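Ulska Workshop Gallery – Boards and Blocks

We love a good board, and this winter we finally got to play with stripes! 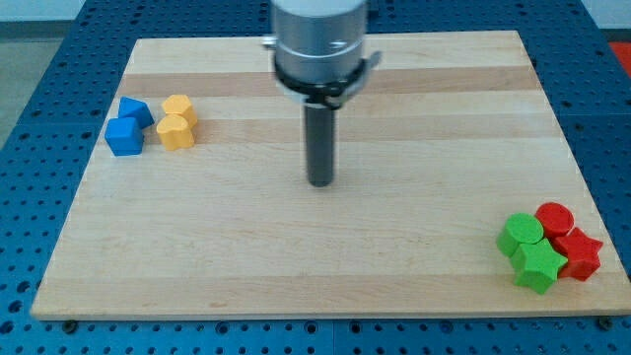 Mixing wood tones is our favorite part of the job. Every strip gets picked by eye, and we happily spend a whole afternoon sliding them back and forth until the order feels right – pale next to pale, then a tan one to wake it all up.

The blocks are just as much fun. Blue and yellow look so cheerful on light wood, and we want to try them on a darker board in March. More pictures then!

Posted 24 February 2021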